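Sitting Room Refresh, August

Quick page this month, sorry, phone was nearly full. We spent the morning on the small sitting room at Gratdale – the corner by the radiator mostly. Chairs dragged out, vacuumed under, dragged back. Total spend so far is 337 dollars out of the 800, so doing fine. Rigoberto Palomino did the shopping list and most of the lifting.

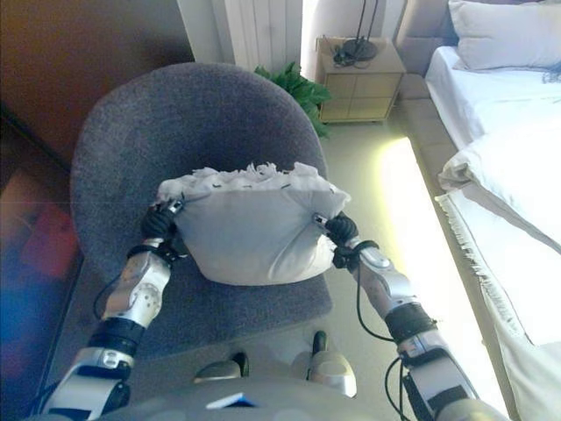
Callow House Furnishings Club

Gray armchair, light gray pillow with the fluffy edge. Dark chair and pale pillow go together better than I expected. Nightstand behind it is staying put, and so is the plant, it likes the window. Lamp cord still needs a clip, its just coiled up on top for now.

Other bits from the morning, no pictures: curtains shaken out, rug turned round, 20 odd hooks sorted into a jar. The Wada side table went down the hall – too tall for this corner, everyone banged an elbow on it.

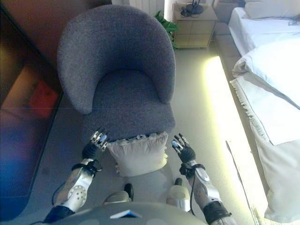

Tub chairs are a pain to dress. Square pillows slide foward on a deep seat and a big one leaves no room to sit. One with a frill like this white one looks nice against the speckled gray, so ruffle side up please when you tidy. Covers in the hall closet, top shelf, spare inserts under them. Next month the bookcase.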